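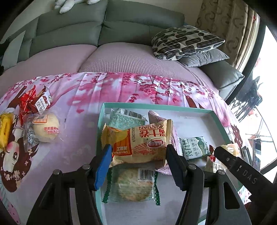
Can a robot tidy up a house yet?
Parts of one, slowly, if you pick the part and you aren't expecting company.

I get asked this at every family dinner because I once fixed conveyor belts for a living, so I'm putting my answer in a thread and will be sending people the link until I die.

Start with snacks. Everybody starts with dishes or laundry, and those are fine, but if you want to see a machine sweat, ask it to put packaged snacks in a box. A crinkly packet is mostly air and glare. The crimped ends fold over. Grab it in the middle and the cookie inside has opinions.

A big flat packet held between two fingers is the friendly case. You've got sides to squeeze and plenty of slack. The small clear wrappers with one round cookie inside are where I'd put my money on the cookie losing.

Clear plastic deserves its own post. Cameras have trouble with it. A depth sensor will often look straight through it, or catch the shine and report a surface that doesn't exist. My aunt has the same problem with her patio door, and she's had years of training data.

Then there's the tablecloth. Every lab demo I've watched used a plain table. Every table I've eaten at has flowers on it, or a cartoon face, and fold creases from the drawer. To you that's a tablecloth. To a vision system it's a lot of very flat objects that refuse to be picked up.

What I'd say machines can do today, at home: vacuum a floor that has already been cleared (by you). Mow a lawn with no hose on it. Wash dishes, provided somebody rinses, loads, unloads and puts away. We call that last one a dishwasher and it's still the best robot anyone's bought.

Shop floor is a different story, and a happier one. At the Kulteter plant in Tarnville they've had an arm putting trays on a belt since May. Same tray, same spot, same angle, all shift. It's wonderful at it. Move the belt over 3 inches and you've got yourself a very expensive coat rack.

Siham Sqalli runs that line. She told me the arm does roughly 200 trays between stops and that most of the stops are tape. Loose tape, tape on the tray, tape on the gripper. "We automated the lifting," she said. "We did not automate the tape."

They tried it on mixed bags in the packing room. Different sizes, different films, all dumped in a bin. It got through a handful, then picked up two stuck together and treated them as one long bag with great confidence. Packing went back to people. People are on packing today.

Florin Vasiliu over at Cekora disagrees with me on all this, so to be fair to him: he thinks mixed packing is five years off at most. His case is that the fingers are already good enough and what's missing is practice, thousands of dull examples of hands putting ordinary stuff into ordinary boxes. I think he's right about the practice. I'd like to see him bet his own kitchen on the five years.

Where I come down – picking one thing up, mostly solved. Picking up whatever comes next, not solved. And chores are nearly all "whatever comes next," usually with something sticky on it.

Someone's asking about the Voicu arm, the countertop one. Haven't used it, can't say. The video shows it setting down three mugs. I'd like to see it do the lid drawer.

Same person asks if I'd let a robot pack my kids' lunches. Sure, if it starts at midnight.

Last one, for my cousin, who skipped straight to the bottom: no, don't buy it yet. Buy a bigger snack box.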